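Microbiology 2528: Antibiotics and Resistance
Lecture 6 notes – Babar Niazi

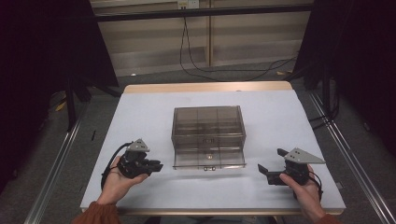 Clear organizer box with a divided top and a drawer, partly open.

Welcome back! Today is my favourite topic in the whole course: how Staphylococcus aureus shrugs off beta-lactams, and how we measure it.

Penicillin works by binding the enzymes that cross-link peptidoglycan (the penicillin-binding proteins, or PBPs). Without new cross-links the growing wall weakens and the cell bursts. Staph has two great answers to this. One is a beta-lactamase, blaZ, which chops the drug open before it reaches its target. The other is mecA, which codes for PBP2a – an extra enzyme that binds most beta-lactams so poorly that wall building carries on regardless. Strains with mecA are what we call MRSA.

Minimum inhibitory concentration (MIC)
The lowest concentration that stops visible growth. We use doubling dilutions, so if our top well is 64 mg/L the next are 32, 16, 8 and so on. Read the plate from the strong end down and write down the last clear well. A one-step difference between repeats is normal, so please don't panic over it!

Growth curves
We follow optical density at 600 nm. Remember that OD can't tell live cells from dead ones, and it drifts badly in thick cultures – dilute and read again.

Before Wednesday: read the Uchida chapter on PBPs and sketch what you'd expect a blaZ strain to do at a very high inoculum.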